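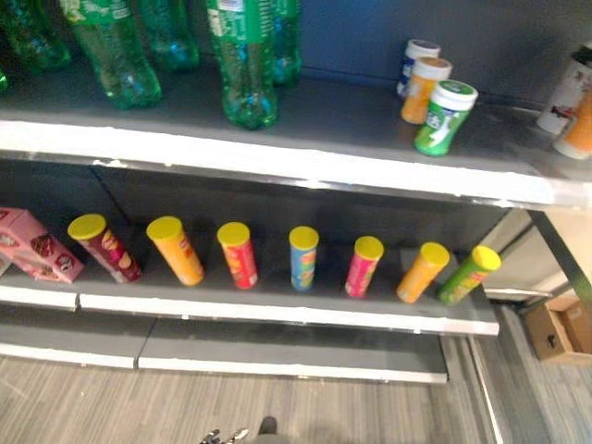
*The Skavent with sodas up top, chip canisters in the middle and the bottom shelf still empty.*

I have been meaning to write up the Skavent shelving unit since December, when I finally gave up on the old wire rack in our snack corner. The rack was cheap and it looked cheap, and every tall bottle we put on it leaned a little. So I spent far too many evenings reading about store shelving, went back and forth between this one and the Trostmont, and ended up paying $246 for the Skavent, delivered.

First, the looks, which I love more than I expected to! It's a dark gray unit with white edges on the shelves, and that contrast does wonders for anything colorful. Green soda bottles look positively cheerful up there, and the canisters with their yellow lids make such a nice bright row underneath. I had worried that dark gray would feel gloomy indoors, but the white front lips keep it from getting heavy. They're nice and wide, too, so there is plenty of room for price labels if you use them (I do, when I remember).

Putting it together took me an afternoon, with a break for lunch. The instructions are fine until step 5, where the drawing shows the back panel the wrong way around, or at least I read it that way – and then I had to undo a row of screws I was rather proud of.

The shelves are 13 inches deep. For tall canisters that's generous, and you can stand soda bottles one behind another. Small things are another matter. Little gum and candy jars wander about on a shelf this size, and one of ours is forever tipping toward the edge. I'd have happily paid extra for a divider or a low rail. The Barrera range has one, I'm told, but it doesn't fit these shelves.
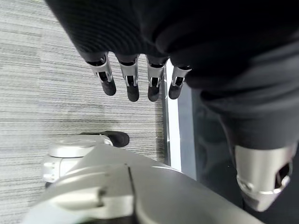
*Gray carpet, with the fine stripes running across it.*

A word about floors, as I couldn't find a single review that mentioned them. We have carpet, a short gray one from Konidham with a thin light-and-dark stripe, and I was glad the unit stands on laminate instead. Ours rocked slightly for the first week, so I turned the leveling feet down a touch on one side and it has stayed put. The stripe is handy as well – I lined the base up with the laminate boards and got the unit straight without a tape measure.

My other grumble is dust, which shows on the dark back panel more than I'd like. A damp cloth takes care of it, though you do have to move the bottles first.

Would I buy it again? Yes, and I'm already eyeing the matching end piece for the other wall. I'd just get some little trays for the gum at the same time.

July 2, 2022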